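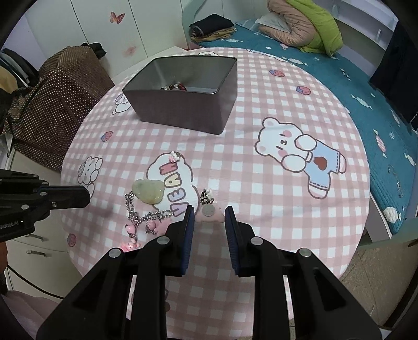 Hasel H2 hand-held gripper — ribbed pad set

Sold as a pair, left and right. Linkage fingers, ribbed dark blue pads, camera mount on each unit. Pads swap out in a minute or so with the driver in the case.

In stock: yes. Ships from Plikcombe, Friday cutoff is noon.

What it's good at

Small, hard, slippery. Charms, clasps, chain links, beads. We've been running the pair against the Henitz flat-pad unit on jewelry for most of February. Same table, same tin, same operator. Task is simple to say: pick from the cloth, untangle if needed, drop in the tin.

568 picks logged across both. The Hasel dropped 52. Henitz was worse on anything round, a bit better on flat stuff like discs and tags. Full log on request, it's a messy spreadsheet, sorry.

Polished stones: fine if you come in square. Come in at an angle and they squirt out sideways. Slow down for the last bit of the close.

Chain: use both hands. Hold the heavy part with one, go after the clasp with the other. One-handed you just drag the whole tangle accross the cloth.

Printed cloth underneath is a fair test by the way — cartoons and lettering everywhere, and the camera has to find a pink charm on pink check. Plain gray mat gives you nicer numbers and tells you less.

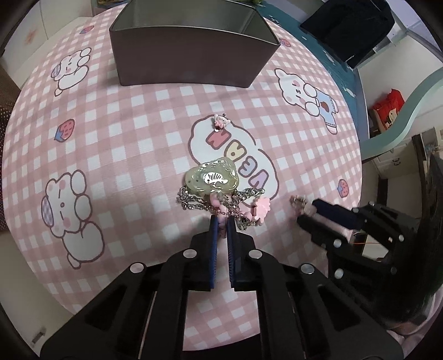
Endang Ngau wrote in to say the ridges catch on fine chain after a few hundred closes, and that a quick brush with a dry toothbrush between sessions sorted it. Also asked for a softer pad. We're looking at it, no date.

What it's not for

Wet items. Anything heavier than a full mug. Thin paper, the ridges crease it.

Pads compared

Ribbed (this one): best all-rounder for small parts.
Flat, Henitz: tags, cards, discs. Needs the adapter plate.
Soft, Aebischer: fruit, fabric. Too squishy for clasps, we gave up after 3 sessions.

In the case

2 grippers, left and right
6 spare pads
driver, spare pivot pins
2 cables, plus a strap for each wrist

Setup notes

Zero both units before you start, fingers fully closed. Then again if you swap pads. Keep the cable on the outside of your arm or it ends up in the shot. Check pivot pins weekly, they do back out a little, finger tight plus a small nudge is enough — don't crank them.

Weight with camera is about a pound and a half each. Your wrist will notice by the afternoon so take breaks.

Returns and questions

30 days, unused pads only. Used pads we can't take back. For loans or a side by side with your own parts, ask for Eilidh Lamont, mornings are best. Send a handful of teh parts ahead if you can and we'll run them before you come in.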